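Speaker notes – "A Place to Sit and Listen"
Recording family stories at home
Naomi Makokha, Idosholm Library evening talk, 16 Mar 2021

Opening (slow down, let people get settled)

Good evening, and thank you all for coming in. Say hello to Touran Kiani at the back, who set out the chairs and will be bringing the microphone round later.

Start with the tape story. My grandmother left one cassette, 30 minutes long, and for 20 of those minutes she is telling my uncle how to make soup. I have listened to it more than anything else I own. Pause here. Ask who in the room has a recording of someone they miss, and give them time, people like to be asked.

Before you record

Talk to the person first, a few days ahead, and tell them what you're hoping to hear. Lewis Dalgleish rang his father every evening for a week before they ever sat down, and by then the old man had started making his own list. Don't send written questions. Folks will write out their answers and read them to you, and they'll sound like they're in court.

Bring something to hold – a photograph, a recipe card, a ring. (Pass round Elisa's button tin. Get it back this time!)

Where to sit

Kitchens are lovely but they hum. Refrigerators, kettles, the clock on the stove. I'd go for the living room nearly every time, with the curtains drawn if there's a road outside. Soft furniture takes the ring out of a room, and people will stay put for longer than you'd think if their back is comfortable.
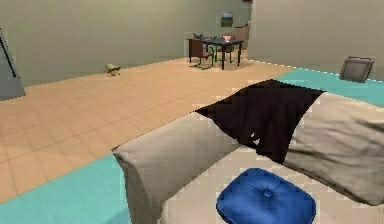
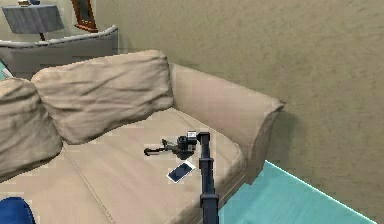
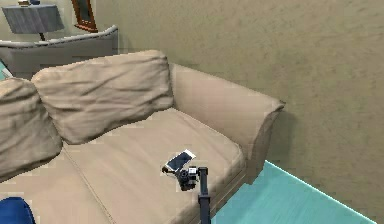
Slides 6 to 8: soft seating, big back cushions

Sit side by side or at a corner, so nobody has to stare. Put the recorder on a folded towel. If it sits straight on a table you'll get every teacup.

While you record

Let the quiet go on. Count to five in your head before the next question, and then count again. Hubert Hauser's best story, the one about the ferry, came after the longest silence I ever sat through, and I had my mouth open to fill it.

Ask about ordinary days. What did the stairs sound like? Who got the bath first?

Afterward

Write the name, the date and the place on the file that same night. Keep two copies in two houses. Our collection is up to 110 recordings now, and the ones that give us trouble are all missing a name.

Questions – leave a good 20 minutes. Sign-up sheet for the April workshop is by the door.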